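Bridal Alterations: Frequently Asked Questions
Last updated: August 25, 2022
Filed under: Bridal / Gowns & Fittings / Before You Book

These are the questions we get most often by phone and email at Worner Bridal Alterations. If yours isn't covered, ask at your first fitting or send us a message through the contact form.

When should I book my first fitting?

Book as soon as your gown has arrived and you have your wedding date. Most of our brides have their first fitting 14 weeks before the wedding. Spring and early summer dates fill up first, and January is when most of those brides call us. If you are getting married between April and July, try to call before then.

My wedding is sooner than that. Can you still take my dress?

Often we can. It depends on what the dress needs and how full the workroom is that month. A plain hem is much easier to fit in than a bodice that has to be taken apart. Call us instead of emailing, and have a photo of the dress ready to send. There is a rush fee for work finished in under three weeks, and we will tell you the amount before you agree to anything.

Do you work on dresses bought somewhere else?

Yes. We don't sell gowns, so every dress we work on was bought somewhere else. We see gowns from bridal stores, sample sales, online sellers and family closets.

How many fittings will I need?

Three is normal. At the first one we pin the hem, sides and straps and talk through any changes you want. At the second you try on the pinned work after it has been sewn, and we correct anything that pulls or gaps. The last one is a short check, and it is also when we teach someone to do your bustle. Simple dresses sometimes need only two fittings. Gowns with a lot of beading or a rebuilt bodice may need an extra one.

How long does a fitting take?

Plan on 40 minutes. The first can run longer if you are still deciding on a neckline or sleeve change, so don't book your hair trial right after it.

What should I bring?

The shoes you will wear, or a pair with exactly the same heel height. We can't pin a hem without them. Also bring the bra or shapewear you plan to wear, any slip or petticoat, and your veil if you have it. Jewelry can wait until the last fitting.

I haven't bought my shoes yet. Should I postpone?

Keep the appointment if the sides or bodice need work, and we will do those first. The hem can be pinned at the second fitting. After that we really do need the shoes.

How much do alterations cost?

Every dress is quoted after the first fitting, in writing. As a guide, a hem, side seams and a bustle on a gown with two or three layers comes to $500. Beading that has to be removed and put back by hand costs more, and so does lace at the hem. Dresses with a single layer and no train cost less.

You pay a deposit when you accept the quote and the balance when you pick up. We take cards, checks and cash. The deposit is not returned once cutting has started.

Is the first fitting free?

There is a small booking fee, which comes off your bill if you go ahead. If you decide not to, we keep the fee.

Can you make my dress bigger?

Usually by one size, sometimes by two. We start by looking at the seam allowance, which is the spare fabric inside the side seams. If there isn't enough, we can add panels under the arms or change a zipper back to a lace-up back. A lace-up back gives the most room and it is also the easiest to adjust if your weight changes later.

If your gown is a current style, the store may be able to order matching fabric from the maker. Ask early, as it can take a couple of months to come in.

Can you make it smaller?

Yes, and there is more freedom here than in letting out. One or two sizes down is routine. Beyond that, the neckline, darts and armholes start to move out of place and the bodice has to be recut. It can be done, but compare the quote with the price of ordering the right size.

I plan to lose weight before the wedding. When should I come in?

Come at the normal time and tell us. We will leave the side seams until the second fitting. We don't alter a dress to measurements you expect to have later.

What is a bustle, and do I need one?

A bustle is a set of buttons, loops, hooks or ribbons that holds the train up off the floor after the ceremony. If your gown has a train and you plan to dance in it, you will want one. An over-bustle lifts the train and fastens it on the outside of the skirt. An under-bustle ties up beneath it, usually with numbered or colored ribbons. We suggest one or the other once we have seen how heavy the skirt is.

Bring whoever will be doing the bustle to your last fitting. Let them practice it twice. A phone video helps too.

Can you add sleeves or straps?

We add both. Detachable sleeves are popular with brides who have a church ceremony and an outdoor reception. Lace sleeves need matching lace, and an exact match isn't always available. When it isn't, we can often take lace from the train or from what is cut off the hem. Please don't let anyone throw away hem trimmings if the dress has already been shortened elsewhere.

Will you work on my mother's or grandmother's dress?

We will look at it first. Old silk and old lace can tear along the folds, and we would need to test a hidden seam before saying what is possible. These appointments are with Kidus Berhe, who handles all vintage and restyling work. Don't have the dress dry cleaned before he sees it.

Do you alter bridesmaid dresses and suits?

We do bridesmaid dresses, flower girl dresses and mothers' gowns. We do not do suits or tuxedos. For those we send people to Moges Tailoring.

Bridesmaids can come as a group or one at a time. If they come as a group, have everyone wear the heel height they will wear on the day, even if the shoes themselves are different.

Do you clean or preserve gowns?

We steam and press every gown before pickup, and that is included in the quote. We don't clean. Stirdale Gown Care collects from our shop, so you can drop the dress here after the wedding and pay them directly.

What if I spill makeup on the dress at a fitting?

Come with as little makeup as you can, and no self-tanner. If something does get on the fabric, tell us right away and please don't rub it.

Can I bring people with me?

Two guests is comfortable in the fitting room. Small children are welcome, but there are pins on the floor, so they need to keep their shoes on.

When do I pick up the dress?

Most brides pick up one week before the wedding. If you are flying, tell us and we will pack it in a travel bag with tissue at the folds. The gown should go in the cabin with you and not in checked luggage. Hang it as soon as you arrive, from the inside loops and not from the straps.

Can you store it for me until the wedding?

We keep dresses for free while we are working on them and for two weeks after they are finished. Longer storage is possible if you arrange it ahead of time.

Where do I park?

There is free parking behind the building, with the entrance on Hesov Street. The back door is locked, so walk around to the front and ring the bell.

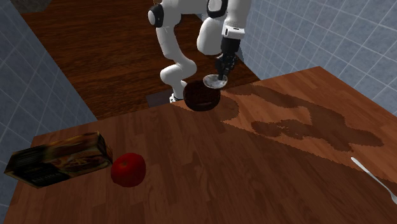 What happens if I need to change or cancel a fitting?

Call us at least two days ahead and we will move the appointment at no charge. With less notice than that, you lose the booking fee. If the wedding itself is postponed, we will stop work, keep your deposit on file and schedule new fittings once you have a date.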